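Cloudy marks on painted tabletop, wax or start over?

Asked by Tâm Hầu, January 22, 2025

Painted an old kitchen table back in August with Tostum satin, 2 coats, no topcoat because the can said you didnt need one. Now every cup leaves a dull ring and the rings dont wipe off. Tried dish soap, tried a damp sponge. Rented place in Serkusbridge so sanding indoors is not great, neighbors etc. Can I just put paste wax over it? Or is it strip and redo?

2 answers

Restrepo
Wax is fine for a dresser. Not a table you eat on. You'll be rewaxing forever and heat goes right through it. Go water based poly, matte or satin, thin coats. Scuff by hand first with 600 paper, a little water on it so theres no dust – your neighbors won't hear a thing. Wipe down, let it dry overnight. Then 2 coats, one day apart.
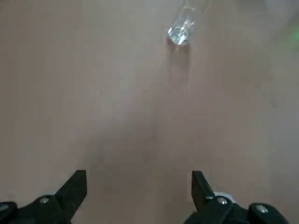 Color first, before you buy anything. Oil poly will yellow a light paint, and on a pinkish beige it goes kind of peachy and you will hate it. Test the water based one on the underside anyway. As for sheen, matte hides more than gloss but it still picks up the light, you can get a whitish band across a flat top like that even when the finish is smooth. So dont go chasing every pale patch with more product. Look at it from the other side of the table, if the patch moves its glare, if it stays put its a mark. Clear glass or plastic straight on the surface is fine once the poly has cured but give it a few weeks, and use coasters til then.

Covel
What Restrepo said, but try a hair dryer on low before any of it. Some rings are just moisture sitting in the paint and they fade. Took me ten minutes on mine. Didnt work on the old ones tho.

Also if you already put wax on, get it ALL off with mineral spirits or the poly wont stick. Ask me how I know. Windows open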